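The Case Against the Tidy Desk

By the time the third person in my office had signed up for the Himov desk course, I decided to talk to whoever was behind it. Himov sells a twelve-week program, priced at $261, that promises to change how you work by changing what sits in front of you. I have a messy desk and I get my work done. I went in expecting to be annoyed.

The woman who wrote the program agreed to meet me at Terbridge, the shared workspace where she rents a table, on the condition that I leave her name out. "People find my number and send me pictures of their drawers," she said. She ordered tea. I asked what anybody gets for $261 that they couldn't get from a trash bag and a free afternoon.

"Someone checking on them," she said. "The advice itself is thin. I'd be lying if I told you otherwise."

That was more candid than the sales page, which uses the word "transform" four times. I read it back to her. She said she didn't write the sales page.

Her rules for a desk are short. Pens stand in one cup. Whatever you're writing with today can lie out. Books and papers go in a single stack on one side, and the stack is allowed to look bad. I told her this sounded like what most people do anyway.

"Most people have three stacks and a cup full of pens that died in college," she said.
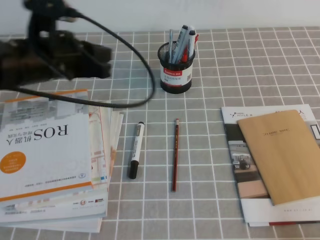 Does the cup really matter?

It matters less than what's in it. Her advice is to keep four or five things you would pick up without thinking, and to put the rest in a drawer or throw them out.

I pushed on this. Some of the course material claims that a sorted pen cup saves 23 minutes a day, and I wanted to know where that came from. She looked into her tea for a while. The number came out of a survey of early customers, she said, and 154 people answered it. They had been asked to guess. They had also all paid for the course already.

"So it's a guess by people who want it to be true," I said.

"It's a guess by people who want it to be true," she said. "I asked for it to come off the page in March. It's still there."

She does have opinions she'll defend. She dislikes stacking trays, because she thinks they let you put off a decision by giving it a shelf. She likes a patterned tablecloth on a work table, a grid especially, and says it makes her set things down straighter. I said that sounded like something she'd made up on the spot. She said it was in week two.

We argued longest over paper. My view is that a pile is a filing system: the old things sink, and if you haven't dug for something in a year you can toss the bottom third. Hers is that a pile works until something in it has a due date.

"You'll find the manual you need in there," she said. "You won't find the bill."

I had, in fact, paid a late fee the month before. I didn't bring it up.
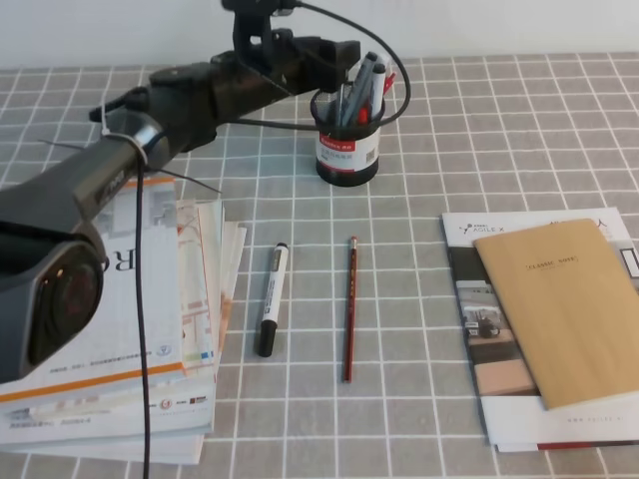
One stack, kept to the left, with the pen holder farther back on the table.

Himov isn't alone in this business. Mushi sells felt desk mats with an outline for each object, and Nerorach has an app that reminds you to clear your table at five o'clock. She has tried both. The mat annoyed her the first time she bought a bigger mug. The app she deleted after a week, though she thinks it might suit people who like being told.

I asked whether customers stick with it once the twelve weeks are up. She doesn't know. The company doesn't follow up, and she has asked about that too.

"Some of them write to me. The ones who write are happy. I'm not going to tell you that means anything."

On my way out I asked what her own desk at home looks like. She said there was a coat on it.

I haven't signed up. I did go through my pens that evening and threw away the ones that wouldn't write, which took a few minutes and cost nothing. The stack is where it was.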